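Tema 4. Recogida de demostraciones con pinza de mano
Apuntes de clase, segunda parte

Retomamos donde lo dejamos: de dónde salen los ejemplos con los que se entrena una política de agarre y cuánto crédito merecen. El material de esta sesión viene de la campaña doméstica de Grumora, con fruta, un recipiente azul claro y una cama como superficie de trabajo.
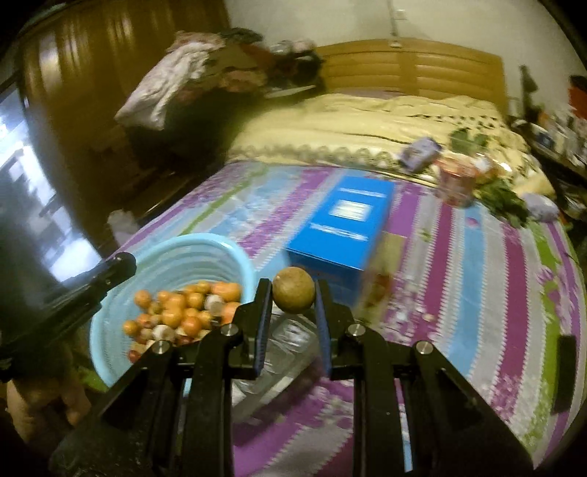

Una pieza entre los dos dedos, en ambas tomas. 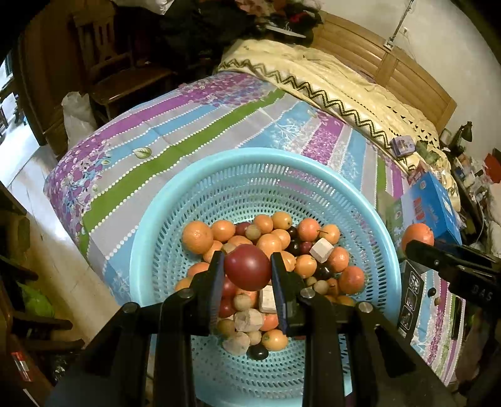 Veronika Hajdu leyó el borrador de estos apuntes y objetó que me quejo demasiado pronto: a su juicio, el desorden de una casa habitada es lo que les falta a los datos de laboratorio, y una política que solo ha visto mesas grises no sirve fuera de ellas. Le doy la razón en lo segundo. En lo primero, a medias. Una casa desordenada sigue siendo una sola casa, y grabar muchas veces en el mismo dormitorio enseña sobre todo ese dormitorio.

4.1 Qué se cuenta cuando se cuentan episodios

La campaña declara 669 episodios. Tras la revisión quedaron 248. El informe presenta la primera cifra en el resumen y la segunda en un anexo, costumbre bastante extendida que conviene aprender a detectar. Preguntas que hay que hacerle a cualquier cifra de este tipo:

- ¿Qué es un episodio? ¿Un agarre, o la tarea entera hasta soltar la última pieza?
- ¿Quién descartó los demás, y con qué criterio escrito?
- ¿Cuántos operadores hubo? Si fue uno solo, el modelo copiará sus manías.

4.2 El problema de los éxitos

Se suelen conservar las demostraciones limpias y tirar las torpes. El resultado es un conjunto donde casi nunca aparece una recuperación: la pieza que resbala, el segundo intento, el dedo que choca con el borde. Luego el robot falla un agarre y no tiene nada parecido en la memoria. Yo no tiraría ningún fallo sin etiquetarlo antes - y desconfío de los conjuntos que presumen de no tenerlos.

4.3 La mano humana no es el robot

Con una pinza de mano, quien demuestra aporta la muñeca, el codo y el equilibrio de todo el cuerpo. El brazo que ejecutará después la política tiene otros límites articulares. Parte de las trayectorias grabadas serán imposibles para él, y eso debe comprobarse antes de entrenar. En Tillman lo hicieron después. Demetrius Kowalczyk resume la experiencia en una línea de su memoria: «filtramos tarde y pagamos dos veces».

4.4 Variedad aparente

La fruta parece un caso generoso por los tamaños y colores que reúne. Ojo, porque lo redondo se agarra casi siempre igual. Una tasa de acierto del 87 % con naranjas no dice nada de una bolsa, un paquete plano o un manojo de verdura. Si el título del artículo habla de «objetos domésticos», id directos a la tabla de objetos.

Para la próxima sesión

Escoged 30 episodios al azar y clasificadlos por separado, en parejas, como válidos o no válidos. Comparad después. No me interesa tanto la lista final como los casos en que no coincidáis, con una frase por cada desacuerdo. Quien use el criterio de Novard que lo cite entero, incluida la cláusula sobre agarres parciales, que casi siempre se omite.

Lo que falta (calibración entre cámaras y sincronización) queda para septiembre.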